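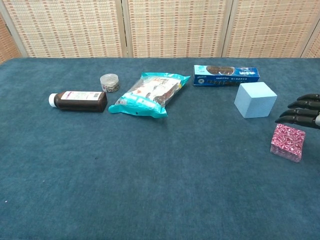 Le riz du soir, mes petites habitudes (et celles que j'ai piquées aux autres)

J'ai longtemps raté mon riz. Pas raté au point de le jeter, mais collant dessous, sec dessus, avec cette croûte au fond de la casserole qu'on laisse tremper jusqu'au lendemain en espérant que quelqu'un d'autre s'en occupe. Et puis j'ai pris un cours un soir d'août avec Junpei Kaneko, dans l'arrière-salle de l'épicerie Kinoshita, et depuis je fais du riz trois fois par semaine. Vous m'avez demandé comment je m'y prenais, alors voilà tout en vrac.

Le lavage

Je mets 249 g de riz rond dans un saladier. Oui, 249, c'est ce que contient mon vieux gobelet doseur quand il est rempli à ras, je l'ai pesé un jour par curiosité et le chiffre m'est resté ! Si vous en mettez 250, il ne se passera strictement rien.

Première eau : froide, on remue vite avec la main et on vide aussitôt. Ensuite je frotte les grains entre eux, du bout des doigts, sans appuyer comme une brute (je les cassais, au début, et ça donnait de la bouillie). Je rince encore, deux ou trois fois. L'eau reste un peu trouble à la fin et ça me va très bien. Je gardais la deuxième eau pour arroser le basilic, mais il est mort, je ne sais pas si c'est lié.

Après ça, passoire, et je laisse égoutter le temps de mettre la table.

Le trempage

Une demi-heure dans l'eau de cuisson, casserole hors du feu. C'est l'étape que je sautais toujours. Quand je rentre tard je la saute encore, et le grain est plus ferme au milieu, on le sent tout de suite. Mon compromis : je lave le riz le matin vers 7 heures, je le couvre d'eau et hop, au frigo jusqu'au soir. Au moment de cuire je jette cette eau-là et je remets la bonne quantité, bien mesurée.

Pour la quantité, je compte un volume de riz pour un peu plus d'un volume d'eau, disons un et un dixième pour du riz qui a trempé. Ma mère mesurait avec la première phalange de l'index posée sur le riz. Elle avait des doigts très longs et on mangeait du riz très mou.

La cuisson à la casserole

Prenez-en une à fond épais, avec un couvercle qui ferme vraiment. La mienne est une Lunley, achetée en solde, le bouton du couvercle se dévisse sans arrêt mais elle chauffe bien partout. Feu moyen jusqu'à l'ébullition - vous l'entendrez, le couvercle se met à trembloter - puis feu tout doux pendant 10 minutes. On coupe, on laisse reposer encore 10 minutes sans soulever. Je sais, c'est dur. Moi je pose un torchon plié dessus, les coins relevés pour qu'ils ne traînent pas près du brûleur, et je vais faire autre chose.

Quand c'est reposé, j'ouvre et je passe une spatule mouillée le long du bord, puis je retourne le riz par grosses pelletées, du fond vers le dessus. Pas de fourchette. Je remets le couvercle deux minutes et on mange.

Si vous êtes sur une plaque électrique ancienne, qui met un temps fou à refroidir, allumez deux plaques : une forte pour l'ébullition, une au minimum pour la suite, et vous faites glisser la casserole de l'une à l'autre. Tatsuya Okabe m'a soufflé l'idée dans les commentaires l'an dernier et ça a sauvé mes vacances en location. Merci encore Tatsuya !

Le fond qui attache

Ça m'arrive encore. Si c'est juste doré, je verse un fond d'eau bouillante dessus, je gratte et je bois ça comme une petite soupe, avec une pincée de sel (mes enfants trouvent ça dégoûtant, tant pis pour eux). Si c'est noir, une cuillère de bicarbonate, de l'eau, cinq minutes de frémissement, et on laisse tiédir avant de frotter. Surtout pas de paille de fer, j'ai une poêle qui s'en souvient.

L'assaisonnement pour les sushis maison

Pour la quantité de riz du début, je mélange 50 ml de vinaigre de riz, une bonne cuillère à soupe de sucre et une petite cuillère à café de sel. Je fais tiédir juste ce qu'il faut pour que le sucre fonde. Le riz doit être chaud quand on verse, et on le coupe avec la spatule au lieu de l'écraser. J'ai essayé avec le vinaigre de cidre Vitia un jour de placard vide, c'était mangeable, un peu trop pomme à mon goût.

Les restes

Je les mets au frais rapidement, étalés en couche fine dans une boîte plate, et je les mange le lendemain. Je ne laisse jamais traîner le riz cuit sur le plan de travail toute la soirée. Sinon congélateur : des portions emballées encore tièdes, bien aplaties, qui passent au micro-ondes directement avec quelques gouttes d'eau. J'en ai presque toujours 3 ou 4 d'avance, et j'en glisse une dans le sac Pidosport de mon fils les jours d'entraînement, avec un pain de glace et une boîte de thon.

Pour le riz sauté, prenez celui du frigo, bien froid, et défaites les paquets à la main avant qu'il touche la poêle. Un filet d'huile, l'œuf en premier, le riz ensuite, la sauce soja sur le bord de la poêle pour qu'elle grille un peu. Les oignons verts à la toute fin, feu coupé.

La prochaine fois je vous parle du bouillon, j'ai une histoire de kombu oublié à vous raconter.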